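Heavy electric estates need a smaller battery, and I say that as someone who owns one

I have driven a Vasdale Caruso estate since February, and I like it. It is quiet, the seats are good and it swallows two bicycles with the wheels on. My complaint is with the version I was steered towards, which has the big battery and a claimed range of 478 kilometres.

I hardly ever use it. My commute is 30 kilometres each way and I plug in at home. Even on a bad week the charge never drops below half. The rest of the pack comes along for the ride every morning, and I paid for it, and I pay again in tyres.

The salesman was polite but he had only one argument, and it was the long trip. Everyone thinks about the long trip. We made ours at Easter, 208 kilometres to the coast with Clémence Renaud and her two boys in the back, and we stopped once because the boys needed to. The smaller battery would have done it as well.

The weight you can feel

On a straight motorway the Caruso is calm. On the lanes near my house it is less happy. It turns in well enough, then the body leans and you find yourself braking earlier than you would in an older, lighter car. Over speed bumps there is a thump from the back that no setting takes away.

Maxence Riviere lent me his Fakeck Cetance for a weekend. It has the small pack and plain steel springs. The dashboard is dull and the boot is a squeeze, but it rode better on the same lanes – and it cost him less to insure.

What I would ask the makers for

Sell the small battery with the good trim. At the moment, if you want heated seats and the better headlamps on the Caruso, you must take the big pack as well. I asked for the two to be split and was told the factory does not build it that way.

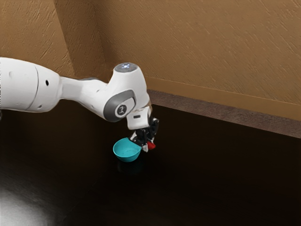 Charging matters more than range

I would trade a large slice of range for chargers that work. There are 7 at the services nearest to us, and I have yet to find all of them switched on. A driver who trusts the next stop will not worry much about the size of the battery. Put money there first, and then let people buy the lighter car. I would have my name down for one this year.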